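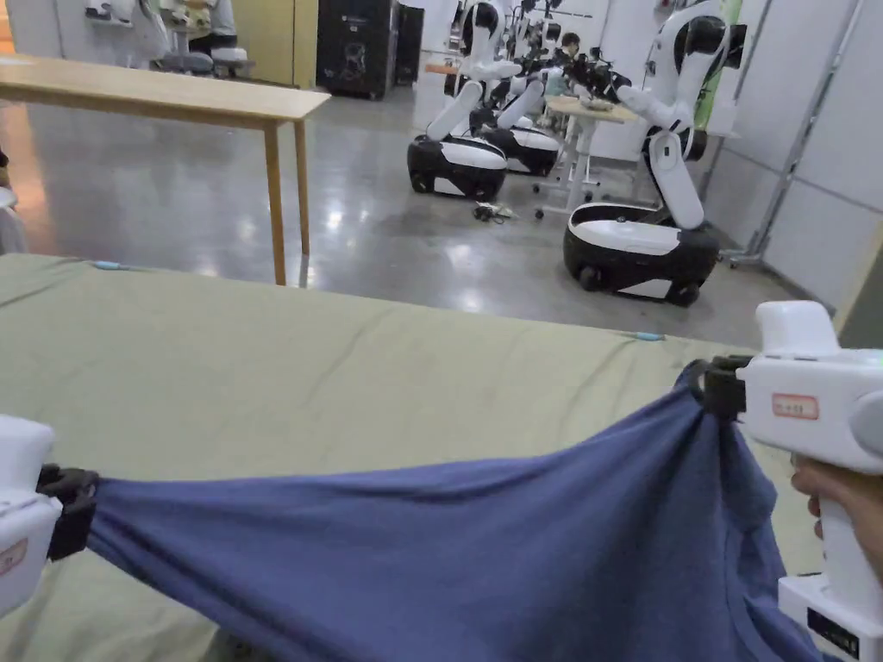 一件软软的旧T恤,怎么叠才不会走样?

先把两只角捏住,轻轻拉平,铺在桌上用手掌从中间往两边抹,抹顺了再折袖子,最后从下摆往上对折。

《蓝衣服》
文/Hằng Võ
十一月

这个问题是我问的,回答的人是我姨婆。那年我刚搬到Gitavthorpe,在她家楼上住了一个冬天,除了叠衣服,别的什么正经本事也没学到。

姨婆姓Bạch,街坊都跟着这么叫她,叫得久了,连邮差也不管她名字叫什么,信封上只要有个Bạch,就往她家门缝里塞。她家楼下从前是个裁缝铺,后来不做了,桌子却还在,宽宽大大的一张,铺着一块橄榄绿的布,布边拿浅蓝色的夹子夹着。我起初嫌那夹子难看,趁她去买菜的工夫取了下来,结果她一回来,往桌上一抖衣服,整块布就跟着滑到地上去了。她也没骂我,弯下腰把布捡起来,掸了掸,重新夹好,然后问我中午要不要吃面。

那阵子我在Studau上班,就是河对面卖灯具的那家,早上七点出门,天还是黑的。下班回来,楼下总是亮着灯,她坐在桌边,面前一堆洗好的衣服。有我的,有她的,还有隔壁Raimo Nieminen老先生的。Raimo太太走了以后,他的衣服就一直由姨婆收过来叠,叠好了装在纸袋里,礼拜二晚上送过去。他回礼也很固定,一袋子黑麦面包,硬得能敲核桃,姨婆切成薄片,泡在汤里,一边吃一边说比上回的好。

我说:“他自己不会叠吗?”

姨婆说:“会是会,叠得像包饺子。”

我后来见过一次,真的像包饺子,四个边都往里捏,中间鼓鼓的,放进抽屉里还会慢慢自己张开。

叠衣服这件事,姨婆是很有一套讲究的。毛巾三折,枕套对折再对折,衬衫扣第一颗和第三颗扣子,袜子不许打结(她说打了结的袜子口会松,像人老叹气,嘴角就往下掉)。裤子要先提起来抖两下,听见“啪”的一声才算数。我抖不出那个声音,练了好些天,胳膊都酸了,她在旁边看得直乐,说你这是赶苍蝇呢。

最麻烦的是针织的东西。布软,一拎起来中间就往下坠,褶子斜斜地全往一只手那边跑,你这边拉直了,那边又歪了。姨婆说那是因为两只手使的劲不一样大,人人都有一只手爱抢活儿干。我的是右手。她让我站到桌子一头,她站另一头,一人捏一个角,慢慢地往外拉,拉到布不再往下坠了就停住,等一等,再一起放下去。

“等什么呀?”我问。

“等它自己想明白。”

我就笑,她也笑,手里的布跟着抖,又得重来。

十二月里下了一场大雪,Studau提早关门,我走回来的时候鞋子里全是水。一进门就看见姨婆把一件蓝色的T恤摊在桌上,没有叠,就那么摊着,两只手放在上面。我以为她不舒服,鞋也没脱就跑过去。她抬头看看我的脚,说,地板刚擦过的。

那件T恤是Raimo老先生的,我认得,领口已经磨得起了毛。胸口原先有一行字,是Clorkon三个音节还是两个音节,我和姨婆一直没争明白,反正那是他年轻时候干活的船厂,厂子早就没有了,字也洗得差不多了,只有对着灯斜过来看,才看得见一点印子。

“他说这件不要了,”姨婆说,“让我剪了当抹布。”

“那就剪呗。”

她没动。过了一会儿她说,这件衣服她叠了快八年了。

我不知道该说什么,就去把鞋脱了,换了干袜子,又烧了一壶水。等我端着茶下来,她已经把剪刀收回抽屉里了。她说你来,搭把手。于是我又站到桌子那一头,捏住一个角,她捏住另一个。蓝布在我们中间垂下去,又慢慢地平起来。外面铲雪的人走过去,铲子刮着路面,刮一下,停一下。

那一次我的右手没有抢。布放下去的时候服服帖帖的,连领口都是平的。姨婆用手掌从中间往两边抹了一遍,折左边袖子,折右边袖子,下摆往上一翻,方方正正的一块。她把它放进纸袋,压在最底下,上面盖了毛巾和两件衬衫。

“他不是说不要了吗?”

“他说他的,”姨婆说,“你去送,我腿疼。”

她腿根本不疼,前一天还爬到凳子上去够酱油。不过我还是去了。Raimo老先生来开门,屋里暖烘烘的,收音机里在报渔讯。他接过纸袋,拿手从底下托了托,好像掂出来了什么,又好像没有,只问我雪还下不下,然后转身到厨房去拿面包。他那天给了我两袋。

我回去把面包放在桌上,姨婆看了一眼,什么也没问,先去拿锯齿刀。切了几片,她忽然说,这回的好像软一点。我尝了尝,还是跟石头一样,不过我说,是,是软一点。

礼拜二的纸袋后来还是照常来回地跑。那件蓝T恤隔一阵子就会出现在洗好的衣服堆里,领口越来越毛,剪刀再也没有拿出来过。开春以后我在城里找到了房子,搬走那天姨婆非要替我收箱子,把我叠好的全都抖开,重新叠了一遍,一边叠一边数落,叠到最后一件,她停下来,把另一个角递给我。

分享 14 · 评论 8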